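Replanning is cheap, so use it

Most grasp planners at Pisteck still commit to a full trajectory before the jaws move. On foil-wrapped sweets this is a poor bargain. Reflections corrupt the depth estimate, and the first contact shifts the pile.

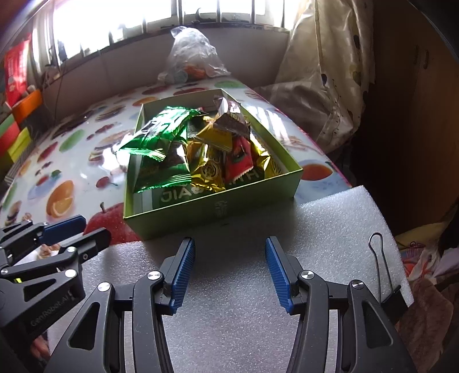 Should the planner wait for a clean depth map? It should act on a poor one and replan every 100 ms, with the uncertainty passed through to the controller.

The usual objection is tooling -- logs get harder to read. Fix the logs. Our replay viewer at Skeltunton took 876 lines, and it has paid for itself.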